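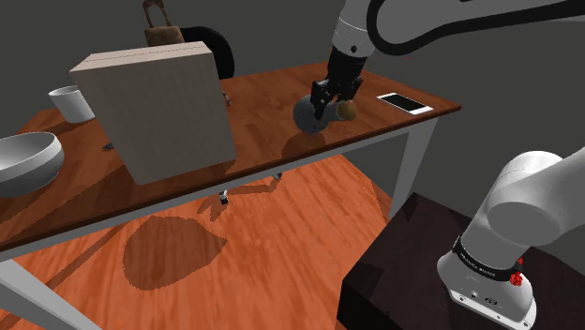 From: Kalliopi Xenos
To: prelness-list
Subject: Re: Open day at Wostberg, what did they show?

On a morning in May, Ververidis wrote:

> I couldn't get to the Wostberg open day and I see from the list that a few of you did. Could someone write up the simulation part? I'm mostly interested in three things:
>
> - Was it running live, or was it a video?
> - How do they set up the objects on the table?
> - Is it worth taking the Wustton group there later in the year?
>
> Even a short note would help. I have to tell the Wustton people something before the end of the month.

Hi all,

I was there for the morning session and stayed through lunch, so I'll answer in order.

**Was it live?**

Yes. They had it on the big screen in the ground floor lab, and the person running it would start an episode, stop it and start another when people asked. The picture at the top of this message is from the tabletop task. It's all rendered, including the table and the floor. The arm had the round gray thing in its fingers at that point, over the table, with the cardboard box off to the left and the phone at the far right.

There were 2 demo slots, one at 10:00 and one after lunch. I only saw the first. I'm told the second was the same material with more time for questions.

**How do they set up the objects?**

Each episode starts from a layout file. The file says which objects are in play and where they go, and a script then shifts and turns them a little before the run starts. They said they make 1000 layouts per task and keep a separate set aside for testing. The large objects are there on purpose — a big box on the table gives the planner something to steer clear of, and it also hides things from some viewpoints.

Somebody asked about lighting. They change that too, but in a separate pass, so that a failed run can be traced to one change at a time. I thought that was sensible and I'd like us to copy it in Prelness. At the moment we change everything at once and then argue about it.

I asked how they model contact at the fingertips for round objects, which has been our sore point. The answer was that they spent a long time on friction values and are still not happy with them. They offered to send their settings. I've written to ask and will forward whatever comes back.

**Is it worth taking the Wustton group?**

I think so, with two warnings. The lab is small, and they'd like no more than 6 visitors at a time. Also, the talk before the demo assumes you already know what a joint limit is and why you'd want a planner. If the Wustton group is mostly new people, someone should give them half an hour of background first. I can do it if it's in the morning.

There's no fee, but you have to book through the front office, and they want names in advance for the door. Parking is behind the building. The sign still points to the old entrance, so go past it and take the next left.

Other things I wrote down:

- Their logs record the gripper opening at every step. Ours only record open or closed.
- Resetting between episodes was quick enough that it didn't hold up the talk.
- They don't plan to release the object models this year. The layout script might come out sooner.
- The slides will go to everyone who signed the sheet. I signed for the list.

If anyone was at the afternoon slot and heard something different about the layout script, please correct me. My notes get thin near the end.

Kalliopi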